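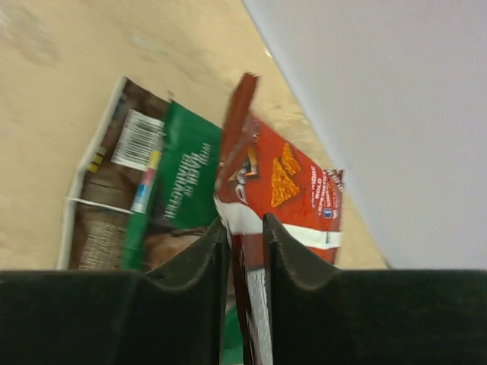
A red bag of tortilla chips

I came to the Kvaran viola sonatas the wrong way round. Most people who know them at all started with the first, which has the big tune, and then worked along until they got bored or hooked. I started with the slow movement of the third, on a car radio, in a lay-by outside Pluddale with the engine running, and I was so late for lunch that my sister had given my potatoes away.

That was years ago, and I've been waiting for a decent recording ever since. There was an old one on LP, very boomy, with a page turn in the finale that sounds like somebody shaking out a duvet. I love that LP (I have two copies, don't ask) but I wouldn't press it on a friend. So when Flunton announced a complete set, all seven sonatas on three discs with the little Evening Pieces thrown in as fillers, I cleared a space on the shelf before I'd even ordered it.

It arrived in January and I have played very little else.

The first thing you notice is the sound. Flunton made the set in the old corn hall at Hustley, and you can hear the size of the room without it ever getting soupy. The piano sits slightly behind the viola and a bit to the right. I've read one review that grumbled about this, and on headphones I sort of see the point, but through speakers in an ordinary front room it's lovely. You get the wood of the viola, all that grainy stuff down on the C string, and the piano doesn't trample on it.

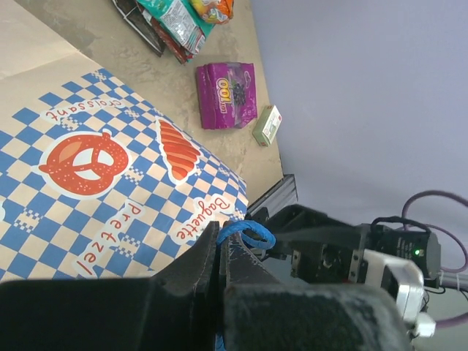 Which matters a lot in the second sonata, because Kvaran gives the pianist far too many notes. Whole pages of them! On the LP the poor viola goes under at the first climax and doesn't come up for air until the recap. On the new set you can follow the line all the way through, and I realised for the first time that it's the opening tune again, stretched out to twice its length. I must have heard that passage a hundred times and I'd never spotted it.

The third is still my favourite, and it was the one I was most nervous about. They take the slow movement quicker than I'm used to, just over seven minutes, and for the first couple of hearings I sulked. Then I played it late one night with the lights off and it clicked. At that speed it's a song. You can imagine a person getting through each phrase on one breath. The middle section, where the mute goes on, has a sort of held-back quality I haven't heard from anyone else, and the way back into the main theme is done so simply that I went and made a cup of tea afterwards and forgot to drink it.

I'm less sure about the fifth. It's the spiky one, written quickly for a competition, and I've never quite believed in it. The fugue goes on a bit. The players do their best and dig in hard, but I found my mind wandering off to the gas bill both times. Perhaps it's a piece that needs to be seen, with all that bowing across the strings. 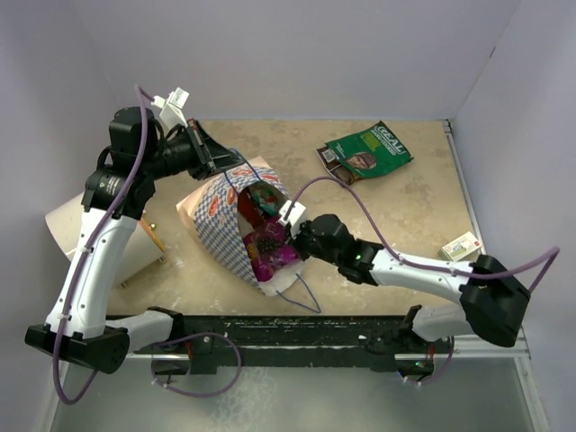

Halldóra Egilsson thinks I'm quite wrong about this, and told me so at some length after I'd grumbled about the fugue in a letter. The fifth is the best of the lot, in her view, and the trouble is that everyone plays the first movement too loud, so that by the time the fugue comes round there's nowhere left to go. She wants it played almost as a joke until bar 109, where the piano drops into the minor, and only then with any weight. I went back with the score and she may well have a point about bar 109. I still think it goes on a bit.

No arguments about the Evening Pieces, though. There are 12 of them, most of them tiny, and they were meant for pupils. Number four is a lullaby with one wrong note in it that gets repeated so often it turns into the right one. Number nine is a sort of polka for someone with sore feet. I played the whole lot to my nephew, who is learning and hates practising, and he asked for the polka again — high praise from that quarter.

The booklet is a proper one, too, with an essay you can read without a magnifying glass and a photograph of the Hustley piano with its lid off. Flunton have pressed 3,000 sets and say they'll do more if those go.

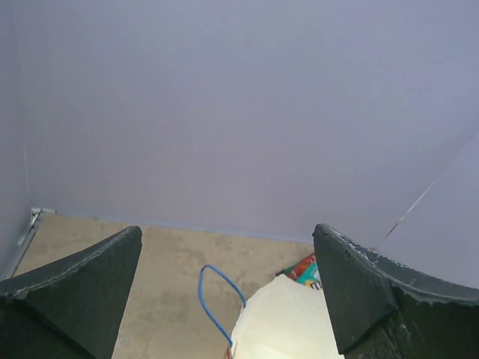 Which disc should you try first if you've never heard a note of Kvaran? Start with disc two. It has the third and fourth sonatas and the first half of the Evening Pieces, so you get the best slow movement, the sunniest finale and a few things short enough to hum on the bus.

After that I'd go back to the first sonata and its big tune, which they play very straight, with hardly any slide, and leave the sixth and seventh for a wet weekend. They're late works and rather bare. The seventh ends on a single plucked note, quite soft, and on this recording they leave a good long gap after it before the next track starts.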